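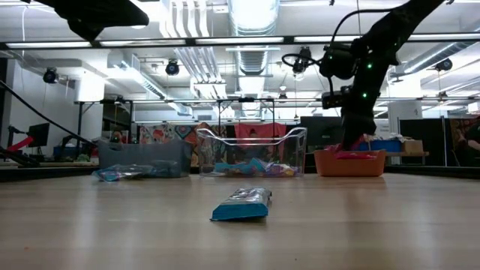

Drarnatia votes to keep its biscuit drawer

The parish of Drarnatia has decided, after a meeting that ran well past the time the hall is normally locked, that its library may go on selling snacks to people who are reading.

The vote was 40 to 12. Anyone who thinks that sounds like a comfortable win was not in the hall, where the matter of crumbs took up most of the evening and the new roof took up four minutes.

For those who have managed to avoid the subject, the library on Ferard Street has sold small packets of biscuits, nuts and rice crackers from a drawer under the returns desk for six years. Payment goes into a tin. The scheme was set up by the then librarian, Hye-jin Hong, who had noticed that students revising for exams went out for food at four o'clock and did not come back. She put out a few packets one afternoon in August, when there were no students at all, and sold the lot to pensioners.

It has been modestly profitable ever since. According to the figures handed round on the night, the drawer made 800 pounds last year after costs. The money went on large-print thrillers, a new lamp for the map table and mending the door that used to shut by itself on people with pushchairs.

The trouble began in the winter, when Urmas Eglītis, a retired piano tuner who uses the reading room most mornings, wrote to the parish to complain about noise. His letter, which was read aloud in full, did not object to food as such. It objected to wrappers. He had kept a record over several weeks and had heard 174 separate instances of what he called "prolonged rustling", the worst of them during the obituaries.

"A person opening a packet quickly makes one sound," he told the meeting. "A person opening a packet considerately makes thirty."

This drew the only applause of the night from both sides.

Mr Eglītis wanted the drawer closed. A second group, led by Ga-eun Lim, wanted it kept but moved to the porch, where people could eat standing up and look at the noticeboard. Ms Lim said she had found a raisin in a book about the Hanseatic League and part of a cracker in another about the same thing, and wondered whether the parish had one very particular reader to deal with. She asked that the raisin be recorded in the minutes. It has been.

Against her was Dong-hyun Shim, who runs Shim, the grocer's on the corner, and who supplies the drawer at cost. It might be supposed that a grocer would like fewer rival biscuits within fifty yards of his till. Mr Shim said the opposite was the case: people tried something at the library and then came to him for the bigger bag. He thought the porch was a dreadful idea, the porch being damp, and said that a cracker kept there would be fit for lining a shoe by the weekend.

There was then a long exchange on whether the porch is damp. The chair, Ro-un Min, allowed it to go on for longer than she might have done, and later said she had been looking for her glasses.

Several other proposals were raised and did not get far. One was for a quiet hour with no eating, which fell apart when those present were asked to agree on the hour. Another was for all snacks to be unwrapped by staff and served in a saucer. The present librarian, asked for a view, said there was one member of staff and no saucer. Somebody at the back suggested bananas. The suggestion was noted, with less enthusiasm than the raisin.

Rerska, the next parish along, was mentioned more than once. Its library banned food two years ago and has since, depending on who was speaking, become either a haven of peace or a place where you can hear your own knees. A visitor from Rerska offered to clear this up and was told that questions from the floor were for residents only.

In the end the motion put to the vote was a mild one. The drawer stays where it is. Nothing will be sold before eleven in the morning, by which time Mr Eglītis has usually finished the paper. Readers taking out books more than fifty years old will be asked to finish what they are eating first. A small brush will be bought, and kept on a hook near the history shelves.

Mr Eglītis voted against but said he could live with eleven o'clock. He was seen afterwards talking to Mr Shim about whether any biscuits are still sold in paper – some are, apparently, though they cost more and go soft. Mr Shim has agreed to get a few in and see whether they move.

Ms Lim also voted against and has asked for the arrangement to be looked at again in August. She would still like to know who is reading about the Hanseatic League. The librarian declined to say, on grounds of confidentiality, and several people looked at the floor.

The roof repairs, which will close the children's corner for a fortnight, were approved without discussion. Anyone with views on the roof had until the end of the meeting to give them. The parish office says it has since had nine letters, all of them about the brush.

The minutes will be pinned up in the porch once they have been typed. Copies can also be had from the returns desk after eleven.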